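4. The long-sleeved shirt as a domestic problem

4.1 Why one garment

Most of the literature on household laundry is interested in the wash. Water has been measured, detergent has been weighed, and the question of who starts the machine has supported several careers. Folding gets a paragraph near the end, usually under "finishing," where it shares a line with ironing. We give it a chapter, and within the chapter we give a surprising amount of room to the sleeve.

The Skardale diaries, on which the first half of this paper rests, contain 2,907 entries that mention folding at least once. Towels are the happiest of these. People fold towels while talking on the phone, and say so. Fitted sheets produce the strongest language, but the despair is brief and ends with the sheet in a ball at the back of the closet. The long-sleeved shirt falls between the two and gets far more words than either. It looks like an easy rectangle that has been given two extra problems to carry around.

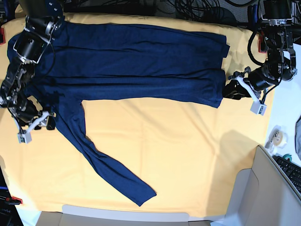
Diarists were asked to write down the order in which they did things, and we coded 674 of the shirt entries for sequence. Three families of method appear. In the first, which we call sleeves-first, both sleeves are brought across the body before anything else is allowed to happen. In the second, sides-first, the body is folded lengthwise and the sleeve is dealt with as it turns up, often with an extra bend at the elbow. The third has no accepted name. The shirt is doubled over with the sleeves wherever they happen to be, and loose ends are tucked underneath afterward. One diarist called it "the hotel drawer method," apparently having stayed at different hotels from the authors.

Method was stable within persons and wildly unstable within households. Couples who agreed on the thermostat did not agree on the sleeve. In 16 households the same shirt was recorded as having been folded twice on the same evening, by different people, and in none of these does the first folder's diary mention the second folding. We make no claims about what was known.

4.2 Spreading out

Before the first fold there is a stage that the diaries tend to skip and that we had to go back and ask for in the April interviews. The shirt has to be laid flat, and flat is a matter of opinion. Respondents described smoothing, tugging, patting and, in one case, "threatening." Several did the whole thing against their own chest and regarded the use of a table as showing off.

The table matters more than we expected. On a bare top, respondents said, a shirt slides when pulled at one end, so the far side has to be held down with a forearm or a chin. A cloth underneath gives the fabric something to hold on to. It also shows the outline of the garment, provided the two colors differ. A dark blue shirt on a yellow cloth is a kindness to everyone involved. Anežka Vondráček, who coded the interviews, noted that people who fold on the bed almost never mention color, and that people who fold on a table bring it up without being asked. 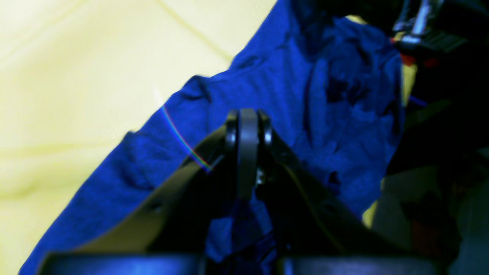 Figure 3. Blue fabric crumpled and gathered into folds.

Cloth in the condition of Figure 3 is where most respondents said they lost patience. The edges are in there somewhere. Advice manuals, going back to the ones our grandmothers ignored, tell the reader to "take the garment by the shoulders," as though the shoulders would step forward when called. What people described doing was closer to rummaging. They took hold of whatever was nearest, pulled a little, and looked to see what moved. If it was a hem, good. If it was a sleeve, they followed it up to the body and began again from there.

We coded these remarks as search, separate from spreading, and the separation turned out to be useful. Search is where experienced folders claim to save their time. Their folds, by their own account, are no quicker than anyone else's. They simply spend less of the evening looking for a corner.

A note on fabric. Soft knits were described as forgiving and also as sneaky, meaning that a crease smoothed out in one spot would come back a hand's width away. Crisp shirting was described as obedient by those who iron and as pointless by those who do not. Our sample had rather more of the second group, which we put down to honest recruiting.
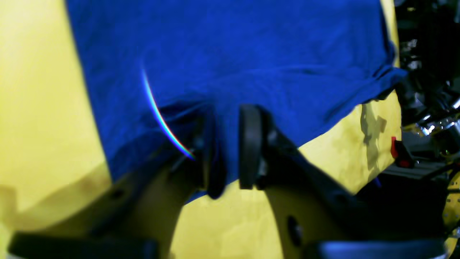
4.3 When is a shirt folded?

This was meant to be a short subsection. The coding sheet had a box marked "done," and Tatu Lema pointed out in the first week that the two coders were checking it at different moments. One checked it when the shirt had become a rectangle. The other waited until it had been put somewhere.

The diaries side with both. For some writers a shirt is folded once its sleeves are out of sight, whatever may be going on underneath. For others it must survive being picked up. A smaller and sterner group holds out for stacking, and will refold a shirt that makes the pile lean. We settled on a working definition: a garment is folded when the person folding it stops, and the shape it has at that point is more or less rectangular. "More or less" is carrying a good deal of weight in that sentence and we are grateful to it.
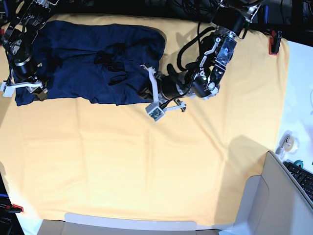 Lumps deserve their own mention. A sleeve folded in badly does not disappear. It makes a ridge near the middle of the shirt, and respondents were divided on whether a ridge counts as a fault. Those who stored shirts in stacks said it did. Those who stored them upright in a drawer said a bit of bulk helped the thing stand. Those who stored them on a chair declined the question.

The lower edge caused less argument. An uneven hem was accepted by nearly every respondent on the grounds that it could be turned to face the wall, and several described doing exactly that when visitors were expected. We found no respondent who had ever inspected the hems in another person's closet, though two admitted to having been tempted at a sister's.

One last difficulty concerns the pile itself. Our definition treats each shirt as finished on its own, but people fold in runs, and standards slip as the basket empties. The first shirt of an evening gets its cuffs aligned. By the last, the cuffs are understood to be in there. Section 5 takes up the order of the basket, beginning with the socks, which we had hoped to avoid.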